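Submitting Recordings to the Cornuritz Radio Archive

Step 1. Label each tape with the station name, presenter and month of broadcast, such as December. 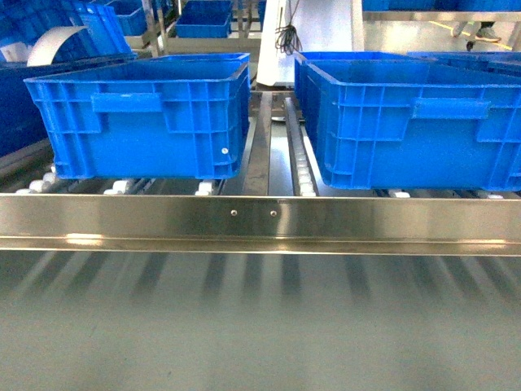
Step 2. Complete the deposit form. Recordings of the Savolainen offshore broadcasts must also carry reference 254.

Step 3. Send the form to Wilma Claeys before dispatch - tapes received without one will be returned. 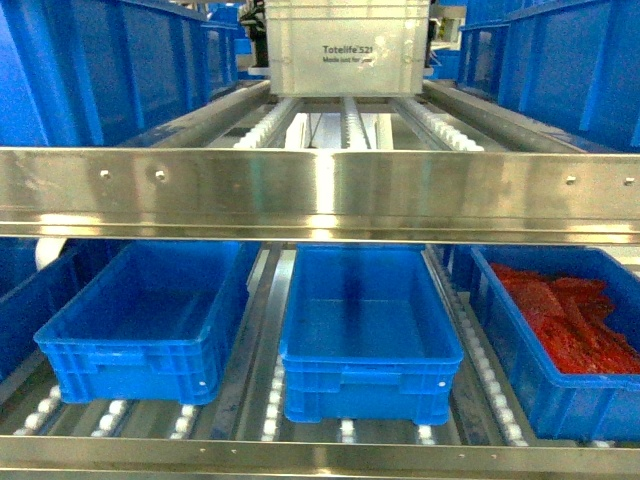
Photo: Ulises Puma

Depositors will receive a receipt once the tapes have been cataloged.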